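Tabletop fruit basket
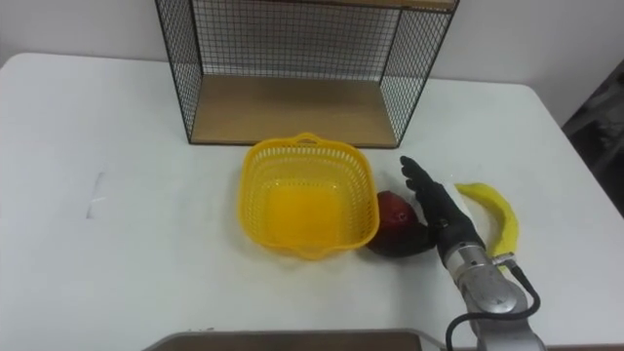

Yellow plastic basket with a dark red apple, in front of a wire-mesh shelf unit. Photo: Jozef Bakker

A tabletop fruit basket is a small open container for keeping fresh fruit within reach, usually on a kitchen counter, a dining table or a low shelf. It is one of the most cheerful objects in any kitchen, and one of the most useful! Baskets of this kind are made from willow, wire, bamboo or molded plastic, and the plastic ones come in wonderfully bright colors.

Design

The best-loved plastic form is the square basket with rounded corners and perforated walls. Rows of small openings let air move around the fruit, and they also make the basket surprisingly light for its size. Many have a solid floor, so a drip of juice stays inside and wipes away with a damp cloth. A raised curve at the front and back rims gives the fingers something to hold - a lovely touch on such a simple thing.

Wicker baskets look beautiful too, but they are harder to wash and can snag the skin of soft pears and peaches.

Use with shelves

Small baskets are often paired with a wire-mesh shelf unit. The mesh keeps the back and sides open to the air, while a wooden board gives the basket a flat, steady place to stand. The Laketov pattern, a great favorite in rented apartments, has 2 boards and fits a basket on each. In the Pelupessy pattern the boards lift out for cleaning.

Storing apples

Apples are a classic basket fruit, and dark red varieties look splendid against yellow. They keep for several days at room temperature and a good deal longer in the refrigerator. As they ripen they give off ethylene, a gas that speeds up ripening in their neighbors, so a hard avocado placed beside one will soften sooner (a very handy trick). Bruised apples are best taken out and eaten first, or cooked.

Collecting

Older plastic baskets have a small but devoted following. The Asora line was sold in 13 colors, with yellow the easiest to find today and a deep plum the rarest. Collectors check the corners first, where thin walls tend to crack.

See also: Colander, Fruit bowl, Wire shelving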